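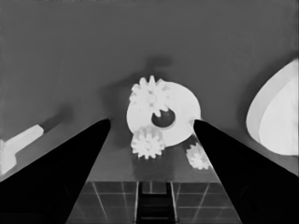
Home | Papers | Edgate task suite | Contact

4.2 Choosing which arm goes first

Most of the trouble in two-armed assembly starts well before any part meets another, when the planner has to settle which hand should reach for what. In our earlier work we left that choice to a fixed rule (nearest arm wins), and it served us kindly enough until the gears ended up close together and the two arms began waiting on each other like polite neighbours at a doorway. For the Flulta planner we let the choice be learned instead. We trained it over 1000 simulated episodes in the Edgate gear task, with the starting layout shuffled every time and the colour of the parts kept plain white, so that shape had to do the work. Figure 2 shows the left hand holding a small gear above the table, with the right gripper at the other side.
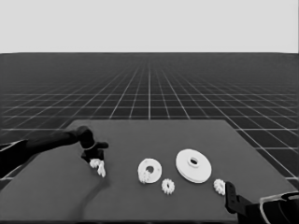
Figure 2. Gear assembly in simulation, seen from across the table.

Youssra Morsy, reading a draft of this section, asked whether the learned choice was simply the old rule in nicer clothes, and wanted to see it tested on layouts where the nearest arm is the wrong one. It was a fair question, and we were glad to have it. We built 6 such layouts by hand and ran both versions on each; the fixed rule stalled on all of them, while the learned planner stalled on 2.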